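3.2 Workcell and student task

The course ran for one semester and was open to second-year students from any engineering program. Each team was given the same starting point: two small white-and-black arms, a flat work surface, and a driver package we call Risar. No team had to build an arm. We made this choice after an earlier version of the course, in which most of the lab hours went into assembly and very few students reached the point of programming two arms together.

The workcell is a white board with pale gray walls on the left, right and back. The walls were added for two reasons. They keep dropped pieces from rolling onto the floor, and they give the overhead software a plain background. Both arms stand on a lower platform in front of the board, each on its own black bracket, so that the board can be lifted out and swapped without moving the arms. Teams shared the cells, and a swap between lab sections had to fit into the break.

Control was done through Stillari, a scripting layer written for the course. A Stillari script is a list of timed steps for the left arm and the right arm, with optional wait points where one arm holds until the other has reached a given pose. Students could write scripts by hand or record them by moving the arms with the motors released. Most teams recorded the long moves and then edited the last few centimeters by hand – the recorded approach paths were fine, but the final grip was seldom close enough.

The main task, named Ojo in the course handout, was a transfer between the two arms. One arm picks up a building-block piece from a holder, brings it to the middle of the board, and passes it to the other arm, which sets it down in a tray. Teams were free to choose which arm went first. They were also free to add building-block pieces to the grippers as finger tips, guards or markers, as long as nothing was glued to the arm itself. We allowed this because the stock fingers are smooth and a block held at a slight angle tends to turn. Figure 3 shows one of the workcells with building-block pieces at both grippers.

Cable routing gave more trouble than we had planned for. The purple cables run from the grippers back down to the bases, and they need enough slack for the wrist to turn through its full range. If the slack is too small, the cable pulls the wrist off its target pose. If it is too large, the loop can catch on the other arm during a handover. We asked teams to check the loop at both ends of the motion before every logged run and to fasten anything loose to the white links with cable ties. Teams that skipped the check lost more runs to snagged cables than to faults in their scripts.

A run counted as complete if the piece was released inside the tray and both arms returned to their rest poses. It counted as failed if the piece was dropped, if either arm touched a wall, or if the run took longer than 40 seconds. Each team had to log 100 runs during the semester, and the runs could be spread over as many lab sessions as needed. Practice runs were logged as well but marked separately. In all, the course produced 1,987 logged runs, practice included. The logs hold joint positions, motor currents and the time of each wait point, and they are the data used in Section 4.

We also collected short written notes from each team after every session, limited to 400 words. These were not graded. They turned out to be the best record of how a team's plan changed – for example, several teams began with both arms moving at once and later went back to strict turns, with one arm parked while the other worked. The logs alone show the longer run times that followed but give no hint of why the team made the change.

One limit of the setup should be noted. The arms in a cell were not matched in wear, and those in the cell labeled Flarerley on our lab plan had been used in a previous course. Teams kept the same cell through December, so differences between teams may partly reflect differences between arms. We return to this point in Section 5.
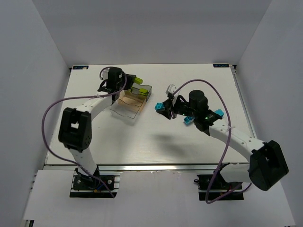 Figure 3. Two-arm workcell with clear tray and building-block pieces.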